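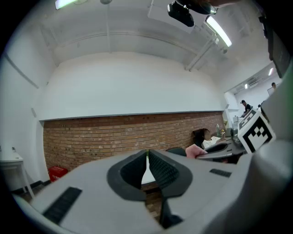

*Cremilda Guimarães - Miren project, final report, Drimton, June*

I signed up for Miren because I didn't believe the videos. Everyone in the course had seen the same kind of clip, a pair of robot arms folding a shirt on a clean table, and half of us had decided that laundry was a solved problem. I wanted to know how much of the chore a machine could do with ordinary clothes that hadn't been picked out for it. After one semester my answer is "less than half the chore, on a good afternoon," and the rest of this report explains how I got there.

## What we set out to do

The chore was small on purpose. A knitted item lies crumpled on a table. The machine has to pick it up, shake or pull it open, lay it flat and fold it once. We left out the washer, the dryer, the basket and the closet. I think that matters, and I come back to it below.

We used 7 kinds of items: a scarf, a hat, a sock, a dish towel, a T-shirt, a child's sweater and a pillowcase. The learning software was Clonano, which copies human demonstrations. We didn't change how it works, so nothing in this report is a claim about new software.

## Recording the demonstrations

All demonstrations were made by people holding grippers in their own hands, one in each, with a marker block on top so that the position of one gripper could be read from the other. We collected 1,892 of them. Squeezing the handle closes the fingers, and after an hour or so your forearm knows about it.

Working this way taught me more than the test results did. With bare hands I can pick up a scarf while talking to someone. With two stiff fingers and no feeling in them, I had to look at every grasp. I learned to pinch a hem by pushing down into the table first. I dropped things I would never drop. Thin cloth slid, and thick ribbed knits bunched up between the pads, so that I had a fistful when I wanted one layer.

Twisting was the worst. A knitted piece that has wound itself up like a rope gives you no edge to take hold of. A person rolls it between finger and thumb until it loosens. The grippers can't roll anything, so we would let go, regrasp, and let go again. Some of those demonstrations ended with the item still twisted, and we threw them out - a choice I now regret, as the machine never got to learn from the bad cases.

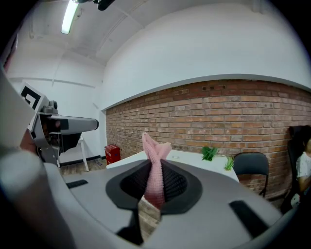
## Results

The trained system ran on the two-arm bench in the Lopes building. We gave it 126 tries, split evenly across the items. It finished 72 of them by our rule, where "finished" means one fold and no part hanging off the table. That is a bit over half, and I would ask readers to be suspicious of it for these reasons:

- Our rule is generous. A fold my grandmother would have shaken out and done over still counted.
- The items had all been in the training set. We didn't test on anybody's real laundry.
- A person put each item in the middle of the table before every try.
- When the machine failed, a person also picked up the item and started over. The machine never once noticed that it had failed.

The dish towel and pillowcase did well. The hat and the sweater did badly, and the scarf depended almost entirely on how it was dropped. If it landed loose, the arms usually coped. If it landed twisted, they pulled on it until one side slipped, then went through the motions of folding with nothing in the left gripper.

## Is it a chore yet?

Lopes, our advisor, thinks I'm being too hard on it and says a bit over half is a good start for one semester. I agree that it's a good start. My objection is to calling it laundry. A chore at home includes finding the sock behind the machine, deciding whether it's clean, and stopping when the phone rings. What we built makes one fold on one table with a student standing next to it, and the student does all the deciding.

The shop-floor case looks better to me. Towels in a hotel laundry are all the same size and come in the same way, and a worker is nearby for the odd one. Even there I'd want to see a full shift before I believed a number.

## For the next group

Keep the failed demonstrations. Record how people untangle a twisted knit, even when it takes them five tries. Let someone outside the project bring the clothes and drop them on the table, and write the rule for "finished" before anyone has seen a result - we wrote ours afterward.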